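5 min read
3 comments · 12 shares

Re: [rides] Hanholm loop – clockwise or the other way?

Hi Jessie, hi all,

Sorry for the slow answer, I was away from my email until Wednesday and then my inbox ate the evening. Quoting you so people who joined since can follow along:

> On the Hanholm list, Jessie Strachan wrote:
> We are four riders, two on gravel bikes and two on hybrids with
> fairly skinny tires. We'd like to do the whole loop with an
> overnight in Toprak. Is it better to go clockwise? And is the
> old rail bed past the quarry rideable yet, or is it still all
> loose rock? The map says "surfaced" but the map said that
> two summers ago too. Also, where do you get water after Toprak?
> We got caught out last time.

Clockwise, every time! I know Margus Pētersons is going to write back within the hour and tell you the opposite, and he has ridden it more than I have, but hear me out. Going clockwise you get the road miles done first thing in the morning when there are hardly any trucks, and then you drop onto the paved path by the lake and stay off the road nearly all the way to Toprak. If you go the other way you finish on that road at five in the afternoon with the sun in your eyes. I did it once and I was in a bad mood for two days.

The loop is 46 miles on paper. I always end up with a bit more because I miss the left turn behind the feed store (there is a sign, it faces the wrong way, you only see it if you've already gone past). With the overnight you'd have 21 miles on the first day and the rest on the second, and the second day is flatter, so it evens out nicely.

Now the rail bed. I rode it in February on a dry afternoon and it was so much better than I expected! The first stretch past the quarry gate has been rolled with fine crushed stone and I was on 32s with no trouble at all. After the second bridge it goes back to the old stuff for a while – big loose chunks, deep at the sides – and your two on skinny tires will want to walk the worst of it or take the farm lane that runs next to it. The lane has a dog. The dog is fine if you keep talking to it.

Beat Zaugg told me the rest is supposed to get the same crushed stone before fall, but he also told me that last year, so plan for rock. He did measure the rough part with a wheel and got 3,173 feet, and I have no reason to doubt him, he really does walk around with that wheel.

Water: there's a tap at the ball field in Toprak, on the back wall of the building with the restrooms. Fill everything you have. After that the next sure thing is the gas station at Rotomitz, and it closes early on weekends. Hülya Uçar says the church hall halfway has an outside faucet too, but I've never found it, so if anyone can say which side it's on please post.

For sleeping, the campground takes bikes without a booking if you arrive on your own power. It was 20 dollars a tent last time I was there, cash. Ask for the sites at the top by the pines, the bottom ones get soggy.

One more thing since you mentioned the map. The folks who do the Pondora route cards have a new edition with the detour at the dam marked properly, and the type is big enough to read on a handlebar without stopping. Ehab Benkirane has a stack of them and will mail you one if you send him your address off list. I'd bring the card and leave the phone in the bag, the signal is gone from the dam until you're nearly at Rotomitz anyway.

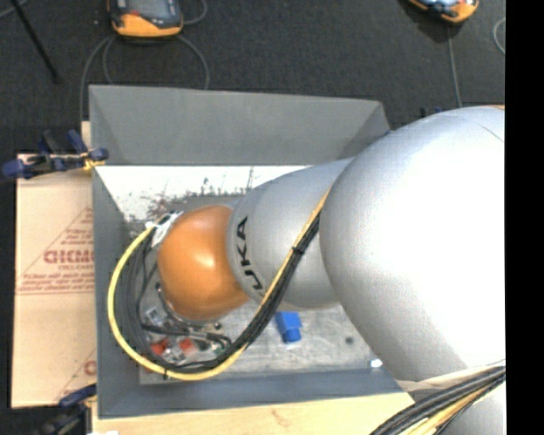

KUKA arm over the grey bin, yellow cable looping down past the orange joint.

What tires do the hybrids have, by the way? If they're 28s I would seriously think about swapping just for this. If they're closer to 35 then ignore everything I said about walking, you'll be fine at an easy pace, just stay in the middle where it's packed down.

And do stop at the bakery in Toprak before you leave on the second morning. They open at six and the cheese rolls are gone by eight. Get two each, the second one is for the dam.

If you can wait until the weekend after next I might tag along as far as the lake – my knee is behaving again and I could use the company. Let me know what you decide, and whether you need the spare rack I offered, it's still hanging in the garage.

Happy riding,
Lou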